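# News from the Nillbridge Petersen

A few words first, then the paper's own news, of which there is rather a lot this time.
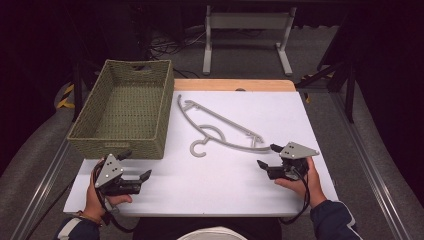 ## The Friday edition is getting bigger

Those of you who have taken the Petersen for a good many years will remember when the Friday paper was the fat one, the one that landed on the porch with a thump and lasted until Sunday evening if you were careful with it. Then newsprint went up, and went up again, and the Friday paper slimmed down until it was hard to tell from the Tuesday one. We heard about that from you, in letters and on the phone and once at some length in the line at the post office.

So we are very happy to say that starting in October, Friday goes back up in size. The school sports pages return, all of them, with the junior varsity scores that grandparents in other states have been asking us for. The church and temple notices get their own page again, which means they will no longer be squeezed in beside the tire ads. And the long Friday story, the kind you sit down with, is coming back on page 7, where it always used to be. The first one is about the old ferry landing and the argument over who owns the steps. It has been sitting in a drawer half written since spring, and it deserves better than a drawer.

## A word about the printing

We have moved our printing to Pometti, across the river. Our old press did us proud, but parts for it had become something of a treasure hunt, and twice this past winter the paper went out late with a gray smear down the front page that made the mayor look as if he had been cleaning chimneys. (He was very good about it.) Pometti runs us after supper, and the bundles are back in Nillbridge before the bakery opens. If your paper is still arriving late, please do call, as it's most likely a route problem and those we can fix.

The color will look a little different for a while. Reds are coming out strong and we are still working on that with them. The crossword is also a touch smaller than it was – we know, we know – and it will go back to its proper size with the bigger Friday edition.

## Reading on your phone

The new Liteo reader is ready, and it is included in your home delivery at no extra charge. It shows you the pages just as they are printed, so you can turn them, make the type larger, and find the obituaries where you expect to find them. So far 257 households have signed up, a good number of them college students and folks who spend the cold months down south.

To get started, you need the account number from your last bill. Type it in without the dashes. If it says it doesn't know you, try the phone number you gave us when you first subscribed, even if that was three phones ago. And if that doesn't do it either, come by the front desk and we will set it up for you while you wait.

## Letters, please

We printed 179 letters to the editor last year, and we would dearly love to print more. The page is yours and it's the first thing many of us turn to ourselves. Keep it under 500 words, sign it with your real name, and tell us which part of town you live in. We do trim for length, and we will always call you before we change anything that matters. Handwritten letters are still welcome, and we have somebody here who can read nearly anything.

Letters about the proposed parking meters should reach us before the council meets. We have a tall stack of them already, for and against, and we plan to give them a full page of their own, with neither side on top.

## Small corrections to our habits

The tide table had been running a day behind, and it is now right. The recipe column moves to Wednesday so that you can shop for the weekend. The bridge column stays where it is – we did ask, and the answer was very clear.

Bills go out at the end of the month as usual. The front desk is open until 5 p.m., and the side door is the one that works.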